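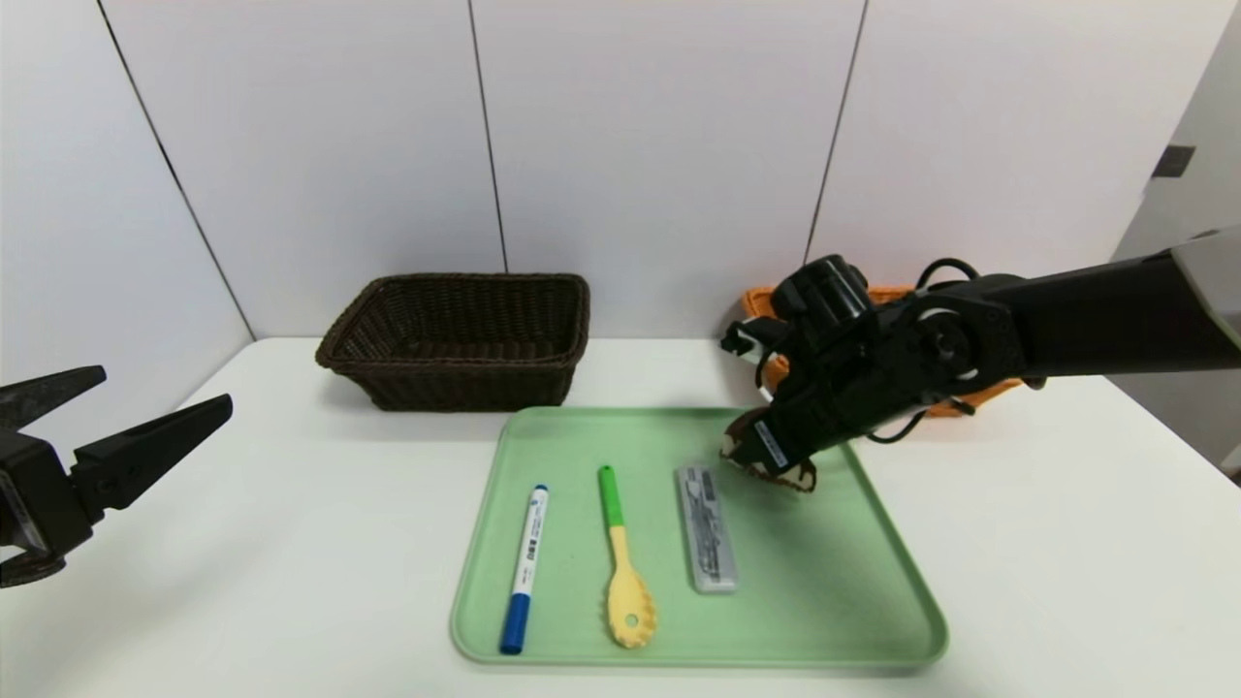 Ellinholm, June 11, 2019

# A bench should have a back

*By Rommel Quiambao*

In April the town of Ellinholm decided to buy 40 new benches for its streets, bus stops and small parks. The model is called the Misto and it is made by a company named Zaltier. It is a flat seat of steel slats on two legs, powder coated in dark gray, with a metal divider in the middle. It has no back. I have sat on it at the bus stop near the library, where the first ones were installed, and I want to explain why I think the town should change the rest of the order while it still can.

I should say first that I am not an engineer or a designer. For many years I worked in purchasing for a school district, and street furniture was a part of that work. I bought tables for lunch areas, bicycle parking, trash receptacles and a great many benches. So I know how such a decision is made. A person opens a catalog, looks at the price, looks at the weight, looks at the word "maintenance," and signs. I have signed like this myself, and some of those benches I am not proud of.

The Misto is a well made product. The welds are clean, the coating is thick, and the feet have proper plates for bolts into concrete. I have nothing to say against the workmanship. In the rain the water goes through the slats and the seat dries fast. If someone asked me for a place to put down a shopping bag while looking for the keys, I would recommend it with pleasure.

But the people who wait for the bus at ten in the morning in our town are mostly old. I am getting there too. When you are young a bench without a back is only a bench. When you are seventy it is a kind of exercise. You hold yourself up with the muscles of the stomach, and after some minutes the lower back begins to complain, and you lean forward with the elbows on the knees, which makes it harder to stand up again. My neighbor, who has a new hip, told me she prefers to stand at the library stop and hold the pole. A bench that makes a woman with a new hip prefer the pole has failed at its work.

The armrests are the second matter. The Misto has a divider in the middle but nothing at the ends. An armrest is for pushing. You put your hand on it, you move your weight over your feet and you rise. This movement needs the armrest at the side, at the right height, and strong enough that it does not shake. The divider is too low for it. I tried several times, and my hand was next to my hip with the elbow bent behind me, a very weak position.

Everybody knows what the divider is for, although the catalog calls it a "seat definition bar." It is there so that a person cannot lie down. I understand that the town had complaints from the businesses on Malabanan Street about people sleeping outside their windows. I do not laugh at these complaints. A shop owner who opens at seven and finds someone asleep at the door has a problem, and the one who sleeps there has a bigger one. A piece of steel solves neither of them. The man who used to sleep on the old bench by the bakery now sleeps on the ground behind it, and the rest of us have a bench with a bar in the middle where my grandchild cannot sit close to me.

## The question of money

The strongest argument for the Misto is the price, and I want to be fair about it. According to the papers for the April meeting, the version with a back and two end armrests costs $131 more per bench. It comes from the same company, in the same color, and uses the same bolt pattern. For 40 benches the difference is $5,240. For a small town this is real money, and I can imagine the face of the person who has to find it.

Still, I ask the reader to think how long a steel bench stays in its place. The old ones on Malabanan Street were there when I moved here, and they were not new then. If the Misto is as strong as the seller promises, we will have it for a generation. Divided over that time, the extra cost for one bench becomes very small for each year. We already spend more than this on replacing the flowers in the round planters, and I like the flowers.

There is also another way to pay for it, which I learned in the school district. When the money was short, we bought fewer and better. If the town bought 7 benches less, and put the others where people truly wait and rest, I believe few would notice the missing ones. At the north end of the river path there are places where a bench was planned for every bend, although the path is flat there and most of the people run. A runner does not need a seat at each bend. The person who walks home from the pharmacy uphill needs one very much, and on that hill there is none in the plan at all.

## What is said against backs

I have heard three objections from people who know more than I do about some parts of this, so I will try to answer.

One is that a bench with no back can be used from both sides. This is true, and in a square or next to a playground it is a good quality. Parents can turn around to watch the children. I would keep the flat Misto in those places, and gladly. At a bus stop, however, the other side of the bench is a wall or a hedge. To be able to face a hedge is not a benefit I would pay for.

Another is that young people sit on the top of the backrest with their shoes on the seat. Yes, they do this. I saw it every day for years at the schools. The shoes make the seat dirty, and then the rain or a cloth makes it clean. I also noticed that they did it most on the benches that were in the wrong place, where there was nothing to see from the normal seat. When we turned the benches to face the sports field the habit became much less common. It did not disappear, and I never expected it.

The last objection is about the look. The flat bench is modern and quiet and does not block the view of the buildings. I agree that it looks nice in the catalog. In the catalog nobody is sitting on it. I do not mean this as a joke against the photographers, only that it is a strange way to judge a chair, and we should do it less. When I bought benches I began, much too late in my career, to ask the seller to bring one and leave it with us for a week. I put it in the corridor by the office and did not tell anyone why. The benches that people liked were always in use by lunch time. One very elegant model was used only for umbrellas.

Ellinholm could do the same. Let Zaltier bring one of each kind and put them side by side in front of the town hall, without any sign, during the summer. They could go near the tree, so that the sun is not the one who decides. I do not know how the company would answer to this request, but sellers are usually ready to do more than buyers think, when the order is not yet complete.

## Where it should stand

I would like to add something about placement, even if it is less interesting to most people than the model. A good bench in a bad position is nearly as useless as a bad bench. The new one at the library is bolted so near to the curb that your knees are over the gutter when a bus comes in, and the mirror of the bus passes closer to the head than I like. Behind it there is plenty of sidewalk. The installer followed the drawing, and the drawing followed the old concrete pad, so nobody made a mistake exactly. It is only that no one sat down there before the bolts were tightened.

Also there should be a free space at one end of the bench, on firm ground, wide enough for a wheelchair or a stroller. The bench at the clinic has grass on one side and the trash can on the other. A man who comes with his wife in her wheelchair must choose between sitting away from her and standing. Moving a trash can costs almost nothing. I have asked for it by letter and I received a polite answer that it will be considered together with the other furniture.

I know that there are larger problems in our town, and when I speak of benches at dinner my family begins to clear the table. The school roof is a larger problem. The bridge is too. But most of us will never repair a bridge, and almost all of us will one day be tired on a street and look for a place to sit. The council meets again before the second part of the order is confirmed. I will go there by bus, from the library stop, and I will ask them to pay the $131.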